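3.2 Where people talk during the working day

We began the study expecting that most of the small, unplanned talk at Irkbridge would happen at desks, and we planned our first round of diaries with that in mind. The diaries told a rather different story. Of the 899 conversations that people wrote down, a good many took place in the kitchen, on the stairs, or in the stretch of hallway near the Sultana meeting room, and people often remembered those far more fondly than the ones they had sitting down. One person wrote a whole page (a lovely page, too) on a chat that started over a kettle and ended with a new way of sharing out the April reports.

Shared kitchens also carry a lot of quiet rules. Some are written up on the wall, such as the yellow and green sign over the counter in Figure 2, and others are simply picked up over time, like who gets to go first when there is a line at eight in the morning. 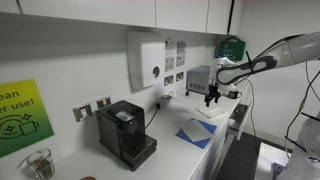
3.3 Written rules and spoken ones

We asked our 20 diary keepers to tell us which kitchen rules they had read and which they had been told by a coworker. Most could repeat the spoken ones almost word for word, while the written ones came back to them in bits and pieces. This fits well with what we saw earlier at Warnik, where newcomers learned the place mainly by asking the person next to them, and were usually glad of the excuse to say hello.

We do not want to make too much of this. Notices tend to gather in one spot, and a wall with taped-up instruction sheets, small labels and a first aid kit asks a good deal of a person who has only come in for a glass of water.
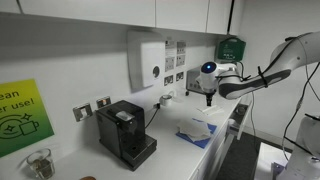 Figure 2. Kitchen wall and counter, two views.

3.4 Limits of the diaries

Diaries depend on memory, and the Nurnance coding scheme we used has no good place for talk that lasts only a few seconds.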